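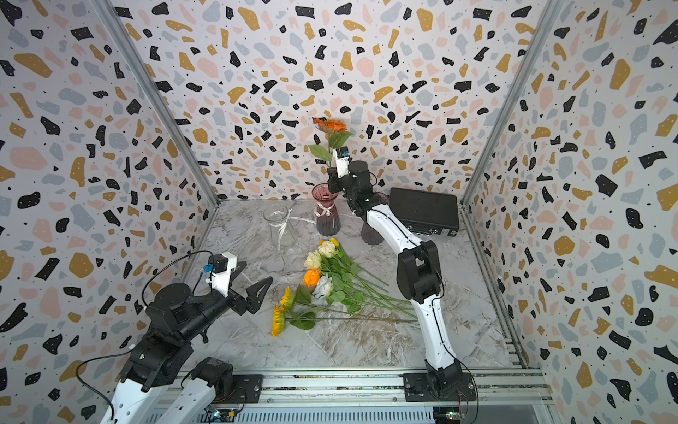 Terrazzo print on the walls, gray marble pattern on the floor.

June, 4 p.m. Wallpaper paste trial, second batch. Mixed Govia powder at 400 g to 2000 ml cold water, left it to stand, stirred again. Fewer lumps than batch one. Hung four strips on primed board – two butt joints, two overlapped and cut through. One overlap lifted at the top corner, re-pasted. Yevdokiia thinks the primer is too slick and wants to try Hornon instead. Check seams tomorrow before trimming. Tala has the good seam roller.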